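Plarkex plastic labware bundle, a long-term review

Posted in Home Science, July

My mother kept her measuring jugs for decades and I have apparently inherited the habit, so when I finally decided to replace the odd assortment of beakers and jam jars that I used for weekend chemistry with my niece, I spent far too long choosing. I ended up with the Plarkex bundle: a large conical flask, a funnel, a graduated cylinder, a test tube rack and a few small bits. It cost me 20 dollars with the shipping thrown in, and I've been using it for 2 months now, which feels like long enough to have opinions (I have plenty).

Let me start with the flask, as it's the piece I reach for most. It's plastic, milky, and very light in the hand. Coming from glass, I missed the weight at first. Then my niece Lorna knocked it off the kitchen counter while it was full of red cabbage juice, and it bounced, and I stopped missing the weight. The floor needed a good mop and the flask needed nothing at all. The wide base sits nicely on a counter when it's full, though an empty one will go over if you so much as brush it with a sleeve. I've taken to leaving mine on its side between uses – it can't fall any farther than that!

The funnel is a good match for the neck. Mine sits snugly enough that a quick pour can trap air and make the liquid burp back at you, so lift it a touch as you go. My friend Kam-wah Chou, who taught middle school science for years and has poured more colored water than anyone I know, slips a folded strip of paper between the two, and it works beautifully.

The rack surprised me. I expected to ignore it, and instead it has become the thing that everything else leans on. The holes are tidy, the plastic doesn't flex, and it rinses clean under the tap without much fuss. I do wish it drained a little faster.

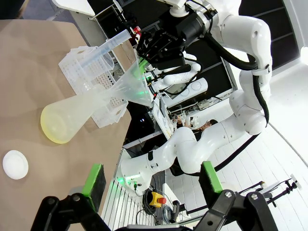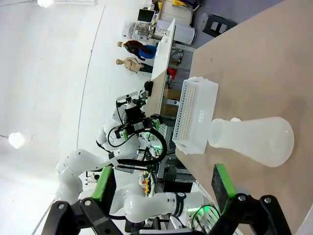
White plastic rack and flask on the table.
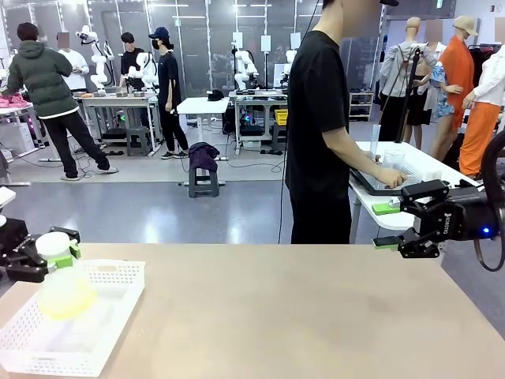
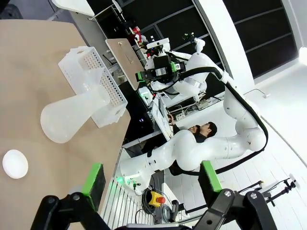 Can I put the flask and funnel in the dishwasher?

I'd wash them by hand in warm water with a drop of dish soap. The top shelf didn't melt mine the one time I tried it, but the flask came out cloudier than it went in and the funnel picked up a smell of last night's curry. A bottle brush gets down the neck easily enough, and five minutes upside down on a towel does the rest.

Now for the grumbles, because there are always a few. The markings on the graduated cylinder are faint. In daylight by the window I can read them well enough, but in the evening I end up holding the thing up to the lamp and squinting like a jeweler. Tin-yau Cheng, my neighbor, suggested rubbing a wax crayon over the scale and wiping off the extra. The lines on mine are printed flat, so the wax just came away with the cloth. I've gone back to squinting.

I would also have liked a lid for the flask. Plarkex sells stoppers separately, and by the time you've paid for postage you might as well have bought the Mindport set, which comes with two of them and a slightly nicer cylinder. I borrowed that one for a while and liked it, but its rack is a flimsy little thing and I'd miss mine.

As for storage, I keep the small pieces in a plastic basket with holes in the sides and the tall cylinder standing behind it. Anything with holes will do, so the last drips have somewhere to go.

Would I buy it again? I would, and I'd order a second funnel while I was at it, as ours keeps wandering off to the garden. Four stars out of 5 from me, and Lorna says 2000.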